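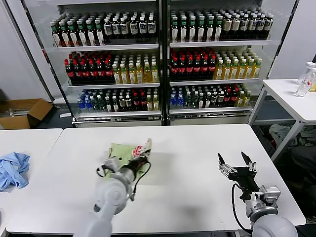
¿A partir de qué concentración debe tratarse el peróxido de hidrógeno como oxidante en el almacén? En la nueva ficha interna de Tamum, desde el 20 %: por encima de ese valor los envases pasan a zona segregada y con cubeto propio.

La distribuidora de productos químicos Tamum ha revisado su procedimiento de almacenamiento y trasvase de peróxido de hidrógeno en solución acuosa. El documento se aplica desde agosto en la nave de Rorner y sustituye a dos instrucciones anteriores, una de recepción y otra de trasvase, que fijaban criterios distintos para los envases parcialmente usados.

El cambio principal afecta a la segregación. Las soluciones de concentración superior al umbral interno no podrán compartir estantería con disolventes, aminas, ácidos orgánicos ni sales metálicas. La distancia mínima respecto a materiales combustibles, incluidos palés de madera y cartón de embalaje, queda fijada en 5 metros. Los contenedores de 1.000 litros se colocarán a nivel de suelo, sin apilar, y siempre con tapón de venteo operativo.

El peróxido de hidrógeno se descompone en agua y oxígeno, con desprendimiento de calor. La reacción se acelera con la temperatura, con el pH alcalino y en presencia de trazas de hierro, cobre o manganeso. Un envase cerrado herméticamente puede acumular presión suficiente para deformarse o romper – de ahí que la ficha prohíba el cierre con tapón ciego y la devolución de producto sobrante al envase de origen.

«La contaminación en el trasvase era el punto débil del procedimiento anterior», indica Khrystyna-Mariia Tkachenko, responsable técnica de la revisión. Las bombas y mangueras pasan a ser de uso exclusivo y se identifican con el código Lillia, que hasta ahora solo se empleaba para los ácidos minerales.

La nave de Rorner almacena casi 700 envases de este producto, entre garrafas y bidones. La verificación de los venteos corresponde a la empresa de mantenimiento Ndlovu, que registrará también la temperatura de la zona segregada al inicio y al final de cada turno. El procedimiento para derrames no se modifica: contención con material inerte, dilución con agua abundante y exclusión de serrín o trapos como absorbente.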